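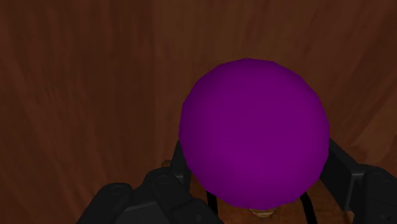
Bicycle check before the desert stage, Sevholm to Trurnbridge
Checked by: Nesma Benmoussa
Date: Dec 22, 2024
Odometer: 2,648 km

Tyres, front and rear: OK. Small cut in the rear, not deep. Look again at Trurnbridge.
Brake pads: rear changed, front can wait.
Chain: cleaned and oiled. It still makes noise in the smallest gear.
Spokes: one loose on drive side, tightened.
Rear rack bolts: NOT OK. One is missing, I put a cable tie. Tomoyo has the right size in her bag, please ask her tonight.
Lights: front OK, rear weak. Charge it.
Water: bottles full, Kaneko bag leaks at the cap. Do not use for this stage.
Spare tubes: two, both patched.

Comment from Tomoyo Chiba: bolt is in now. Please check it again after 70 km, the road is rough there.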